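Cups and lids at the Pridcombe coffee counter

The coffee counter in the Pridcombe building has switched to brown paper cups with black lids. The old foam cups ran out in September and will not be reordered. The first case of 1000 came from Multham and is in the supply closet, on shelf 3.

Please keep the cups nested in one stack and the lids in another. Take one of each, and press the lid down all the way around the rim before you walk off with a full cup. Used lids go in the trash.
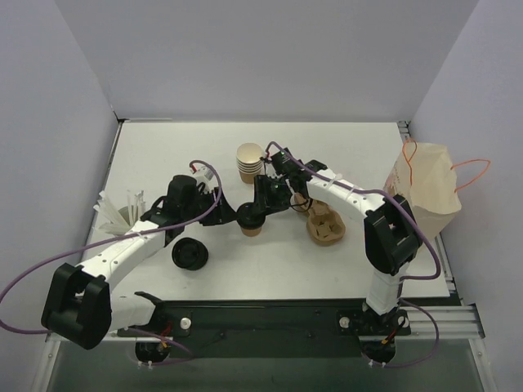

The new paper cups and their black lids.

Mugs are still in the cabinet over the sink.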